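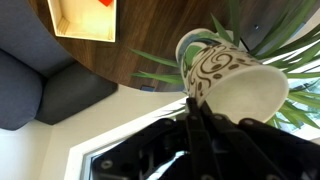
About Udadar

Published Thu 22 March by the Udadar office

Udadar tests robot grippers, arms, wrist cameras and controllers for people who are about to buy them. We are a small company in Hedville with a second office in Brulldale. We don't make hardware and we don't sell it. Customers come to us with two or three parts they are trying to choose between, and we run them through the same set of tasks and write up what we find.

What we test

Most of our work is on grippers. A data sheet will give you the stroke, the closing force and the weight. It will not tell you how a pair of fingers behaves on a thin paper cup, or on the edge of a ruler lying flat on polished wood. Those are the questions our customers bring us, so those are the objects we use: cups, jars, scoops, bowls, small beads and other household things. A full gripper comparison is 50 attempts per object for each gripper, with the same arm and the same controller settings throughout.

We also compare cameras. A wrist camera sees the fingers and whatever is between them at close range, but it can lose track of the rest of the table. A fixed camera sees the table and the arm and is blocked whenever the arm reaches across. Customers often ask which one they need. For most table work we suggest budgeting for both and then finding out in testing if one can be dropped.

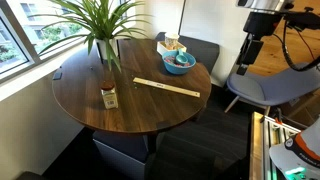 Controllers take the longest. Two controllers can reach the same point on the table and get there very differently, and the difference matters most in the last inch before contact. We log position, speed and force for every attempt, and the customer gets the raw logs along with the report. Our archive now holds 1436 logged sessions, and we go back to it when a new part looks a lot like an old one.

How a comparison works

You send us the parts and a short list of what you want them to do. We agree on the objects, the layout of the table and what counts as a good grasp before anything is switched on. Changes to that list after testing starts mean starting over, and we will tell you so. A standard comparison takes 3 weeks from the day the parts arrive. Adding a second arm usually adds a week.

We work in furnished rooms as well as at a plain bench. Daylight from a window, shine on a tabletop and the leaves of a plant all change what a camera picks up – and they are normal in the places where many of these arms will be used. If your equipment is going into a closed cell with fixed lighting, tell us and we will test it that way.
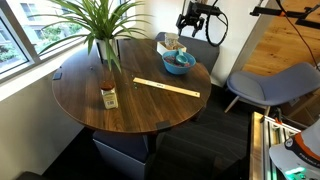

Reports run to a few pages. The first page says which part did better at which task, and the rest is tables. Failed attempts are listed with the successful ones. If two grippers came out even, the report says they came out even.

The Lunde set

Since last August we have used our own fixed list of objects and positions, which we call the Lunde set. It lets us put results from different customers side by side when they agree to it. The list is free to download, and you are welcome to run it in your own lab. We ask only that you say which version you used.

Visiting and contact

Customers can sit in on their own tests at Hedville by arrangement. Brulldale is office space only. Please write before sending any hardware – we need to know the flange type, the supply voltage and the weight.

Get our newsletter: new test notes four times a year. Enter your email to sign up. You can unsubscribe at any time.

This site uses cookies to remember your settings and count visits. Accept | Manage cookies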